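Durkmont Letters

Transcribed letters and speeches of Emiliano Cantero, printer and two-term governor, with short notes on dates and recipients. The set holds 3,000 passages. Of these, 2,000 come from the Magaña papers and the rest from newspapers and family copies.

Spelling follows the originals. Passages whose source could not be traced are marked "doubtful" in the status column – 119 at present. Please don't quote those as Cantero's words.
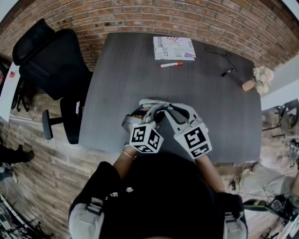 At the desk, hand-held grippers in use.

Files
letters.csv – one passage per row, with date, recipient and source
speeches.csv – same columns, plus place of delivery
notes.txt – editing rules

Version 2, 2024-11-26. The October release had the Bondetti letters under the wrong year; this is fixed.

Transcription: Estrella Arriaga and Ruwan Mollah. Source checks: Getsemaní Ochoa. Send corrections with the row number and a page reference.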